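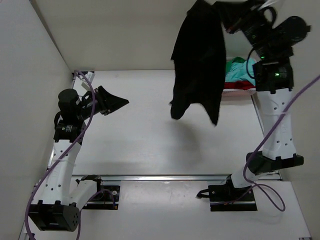
Why Do Clothes Wrinkle?

Take a cotton T-shirt, squash it into a ball and leave it under your bed for a night. In the morning it will be covered in creases. Do the same thing with a wool sweater and it will look nearly the same as before. Both are clothes, and both were squashed. So what is different?

What cloth is made of

Cloth is made of yarn, and yarn is made of fibers twisted together. A fiber is a very thin thread, often thinner than a hair. Cotton fibers come from the fluffy part around the seeds of the cotton plant. Wool fibers come from sheep. Polyester fibers are made in factories, mostly from oil.

If you could look much closer at a cotton fiber, you would find long chains of tiny particles called molecules. The chains lie side by side and hold on to each other with weak links. Scientists call these links hydrogen bonds.

How a wrinkle forms

When you bend a piece of cotton sharply, some of the weak links let go. The chains slide a little. Then new links form in the new position, and the cloth stays bent. That is a wrinkle.

Water makes this happen more easily. It gets in between the chains and loosens the links. If a wet shirt dries in a heap, the links form again while the shirt is all folded up, and the folds are set in place. Heat helps the chains move too. This is why clothes left sitting in a hot dryer come out so creased.

Sweat is mostly water, and your body is warm. Look at the back of your knees after a long car ride in cotton pants in July.

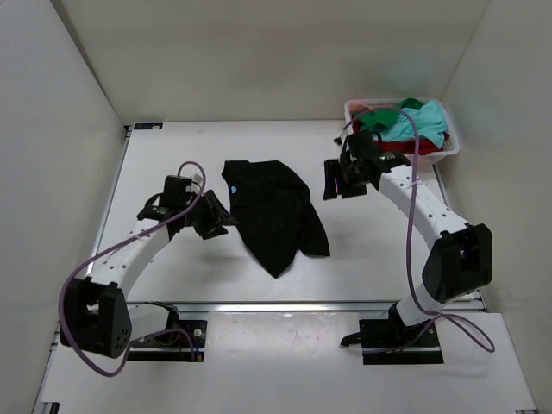 Why some cloth stays smooth

Wool fibers are naturally curly, a bit like springs. When you let go of them they try to go back to their old shape. Polyester does not soak up much water, so water has little chance to loosen anything inside it.

The way cloth is put together matters as well. Knitted cloth is made of loops, and loops can stretch and move. Woven cloth is made of straight yarns that cross over and under each other. A woven cotton shirt will usually wrinkle more than a knitted cotton one.

What an iron does

An iron uses the same things that made the wrinkle: heat, water and pressure. Steam loosens the links, the flat plate presses the cloth smooth, and the links form again as the cloth cools and dries. Irons get hot enough to burn you badly, so leave that part to a grown-up.

Try it yourself

You need two old cotton handkerchiefs, some water and two rubber bands.

1. Wet one handkerchief and squeeze it out. Keep the other one dry.
2. Scrunch each one into a tight ball and put a rubber band around it.
3. Leave both balls in a warm place until the wet one is dry all the way through — this can take a day or two.
4. Take off the bands and lay the handkerchiefs flat. Which has the deeper creases?

40 shares | 3 comments

Trinh Âu
We did this with my class. The wet ones were way more wrinkly. One was still damp in the middle, so give it plenty of time.

Lourenço Antunes
does linen wrinkle the same way as cotton?

Thư Vương
Yes, linen is a plant fiber too. It creases even more in my house.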